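3.2 Tabletop conditions in the shared hall

The domestic sites described in Section 3.1 were chosen for their storage problems. The hall at Ornomora was added for the opposite reason: it has tables and open shelving, but no resident household, so the state of each surface depends on who used it last and on what they left behind. We treat it here as a third type of setting, alongside the flat kitchens at Madudham and the workshop kitchen at Akanda.

Three features of the hall matter for the analysis. The first is the table covering. Patterned cloths were kept on the tables throughout the study and were not replaced with plain ones, although a plain cloth would have made the position of small items easier to record. In earlier trials at Akanda we had used an uncovered bench, and light cartons slid when a neighbouring item was lifted. On cloth they tend to stay where they are put, but the cloth itself can be dragged, and a dragged cloth moves everything standing on it. We recorded this as a separate event type (cloth shift) and did not merge it with ordinary displacement.

The second feature is the mixture of packaging. Folded cardboard makes up a large share of what is handled in the hall, mostly as trays and cartons used for food or for sorting small goods. Its behaviour differs from that of rigid containers in two ways. A carton with slanted sides has no single width, so the grip depends on the height at which it is taken. An open flap changes the outline of the object from one handling to the next. Participants were not told to close flaps before moving a carton. In the coding scheme, a carton with a raised flap and the same carton with the flap folded in are given the same object code and different state codes (Figure 4).

The third feature is that other people share the hall. Sessions were held during ordinary opening hours, and no area was roped off. People stood, talked and passed by while items were being handled. We consider this closer to the usual conditions of shared tables than a closed room would be, but it limits how long an arrangement can be assumed to remain as recorded. For this reason each handling event was coded separately, and no attempt was made to join events into longer sequences unless the same observer was present for all of them.

Figure 4. Handling of an orange cardboard carton over a checkered tablecloth, with a lidded disposable cup standing toward the back of the same table. The flat top flap is coded as a state of the carton. Empty shelving and other users of the hall are visible beyond the table.
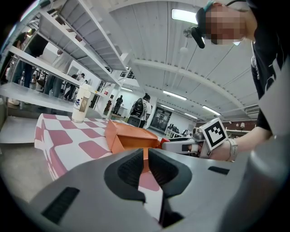

3.3 Coding of surface clutter

A surface was coded as clear, lightly occupied or crowded. The codes refer to the free area next to the handled item and take no account of the table as a whole. A single cup at the far corner of a table does not change the code for a carton handled at the front, even though the cup may later become an obstacle. Drink cups were given their own class in the scheme. They are tall for their base, their contents cannot be judged from outside when a lid is fitted, and participants at all sites moved them more cautiously than cartons of a similar height.

Shelving was coded by tier. A tier with nothing on it was entered as empty and kept in the data, as the availability of an empty shelf near the table affects whether an item is put away or only pushed aside. At Madudham, where the shelves were mostly full, items were commonly pushed to the back of the counter. The two outcomes look alike in a count of moved items, and they are reported separately in Section 4.

In total, 222 handling events from the hall were coded, of which 71 involved folded cardboard. Two observers worked through the full set. Disagreements were most frequent for flap state, in particular where a flap was partly raised, and a rule was added in May 2023 under which any flap not in contact with the body of the carton is coded as open. Events coded before that date were revised under the new rule.

Item dimensions were not measured on site. Where a size class was required, it was assigned by comparison with the Flandska reference set of household packaging, which was compiled separately and holds more than 2000 entries. Cartons with no close match in the reference set were left without a size class and are excluded from the size analysis, but they are retained in all other counts.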